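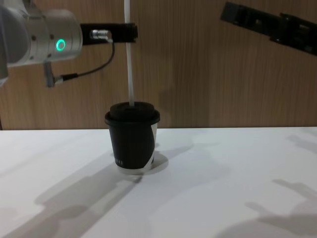
Can a robot arm crush a paper cup if you told it not to? Sure, if what you told it was 100 and what it heard was a suggestion.

The arms at our bench run Sorkton controllers, and one night in May the left one stopped respecting its grip limit. We found out by way of a lid that went pop. I hit the stop, said something unprintable, and opened the Verus log, all 3,730 lines of it.

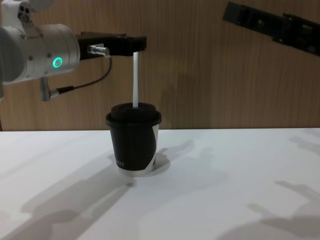
Line 14 had the fault. The limit was being written before the gripper finished waking up, so the gripper shrugged and loaded its factory value instead. No alarm, no warning light, just a machine quietly going with what it knew.

I blamed the Vovano power supply for a while -- it hums, and I don't like it. The power supply was innocent. It still hums.
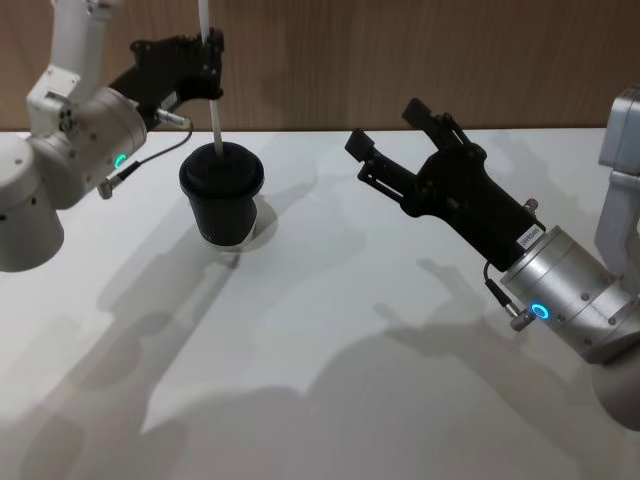 What I changed

The startup script now reads the limit back before either arm may move. If the numbers disagree, everything stays parked and I get to walk over and feel important. I ran nine cold starts after that and the value held each time.
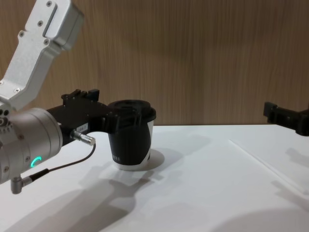 A grip limit that only exists in a config file is a wish. I'd been treating mine like a guardrail, and I'd let my fingers get closer to that thing than I care to admit. With the black fingers curved around the lid of a paper cup, there isn't much between a firm hold and a coffee-scented pancake. The Angelovski manual does mention the wake-up delay, by the way, in a footnote under shipping weights.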